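The stairs at the Skoltholm house, day 2. I said in May I'd leave them alone. I lied lol

Sanding is done (215 grit at the end, my arms are noodles) and now I can't decide on a finish. I love how the lighter edges fan out around the curve, so I really don't want to lose that under one flat brown!

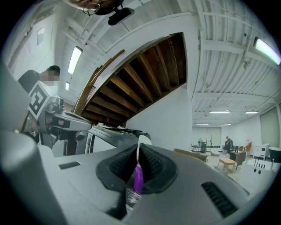 Oksana Skoryk wrote back that I should oil the handrail first, live with it for a week and only then touch the treads.

Ugh, ok, fair. Handrail this weekend then. White wall stays white, I'm not taping that diagonal twice 😅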